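Subject: Re: Flags on white poles, fixing and backing sheet
List: Salthorpe display makers
Date: 15 May 2022

> We have 60 hand flags to make up for the Lunthorpe parade in August.
> The cloth creeps along the pole while we are fixing it, and the
> last few came out crooked. What do others use underneath, and do
> you fix from the top or from the middle?

Fix from the end cap. It is the one point on the pole that doesn't vary, so measure everything from there. We did 400 for Carkemen last year and gave up on centre marks after the first box.

For a backing, we use a marble-pattern sheet. Smooth is better than felt for this job: the cloth can be squared up by sliding it, and a dropped pin shows up.

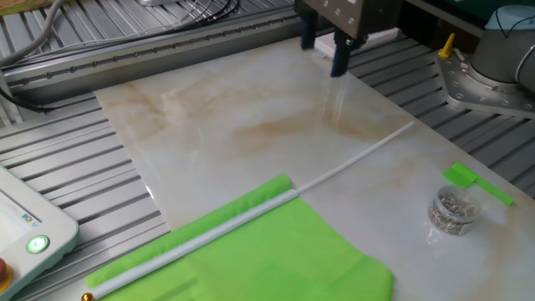
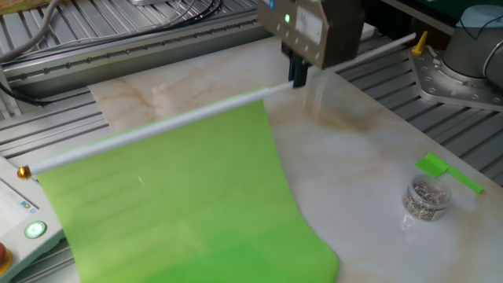

Green cloth, white pole, gold-coloured cap, small metal bits in a clear cup.

Sequence on our bench:

1. Lay the cloth flat, with the fixing edge along the pole.
2. Fix the corner nearest the cap.
3. Pull the edge straight and fix the far corner.
4. Fill in between. Don't stretch the cloth after this point.

Keep the pins to the right of the pole if you're right-handed. Reaching across the cloth is probably what is moving yours.

Colour matching is a separate problem. Stojanovska's shade 281 and shade 1738 look the same under our tubes but not in daylight. Cut all 60 from one roll if you can, and check the roll label before cutting.

Does anyone have a source for caps that fit a slightly undersized pole? Ours need a turn of tape.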